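Dilution in batched sours

koppel_still
Batching whisky sours for a party in May. Target is 2000 ml total, lemon at 356 ml. How much water do I add if the bottles go straight from the fridge to the glass?

sprosser
Start at nearly 20% of the undiluted volume. Shaken drinks take on more than stirred ones.

Vumurberg
Too low for a shaken sour. I use 25% and weigh it. Also leave the lemon out until the day. 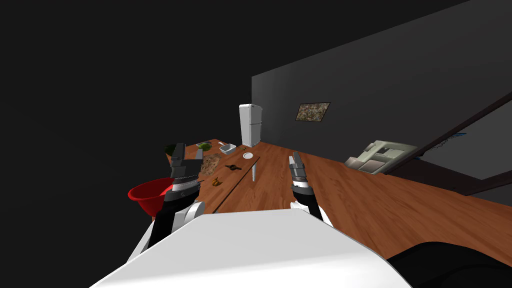
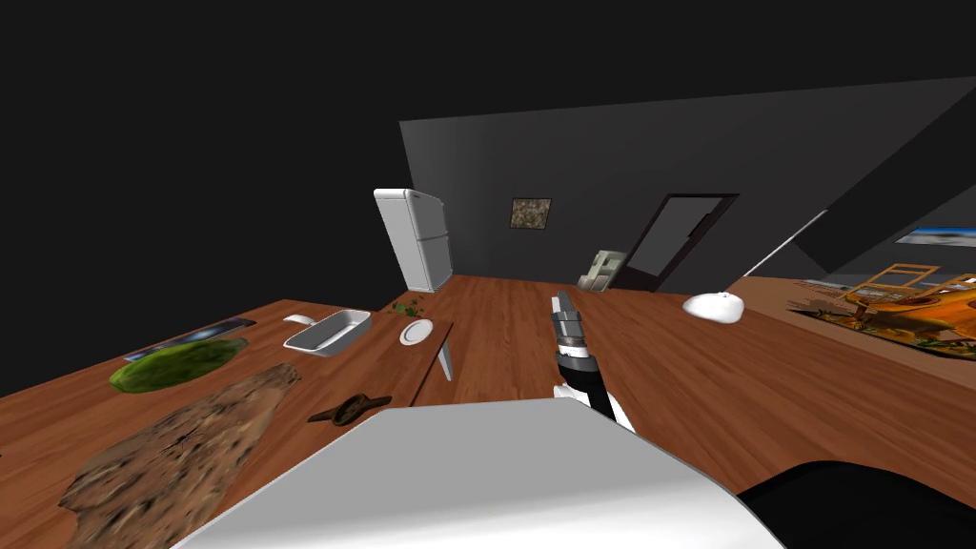 Filed under: Home Bar > Batching and Prep

sprosser
25% is fine over no ice. Over cubes it goes thin within 10 minutes.

koppel_still
No ice in the glass, 135 ml pours. Does the syrup ratio change?

Vumurberg
No. Keep it 1:1 and taste it cold.

sprosser
Disagree. Cold mutes sugar, so I go slightly richer. Split a small test batch and compare.

Seren Prosser
Moderator, spirits and mixing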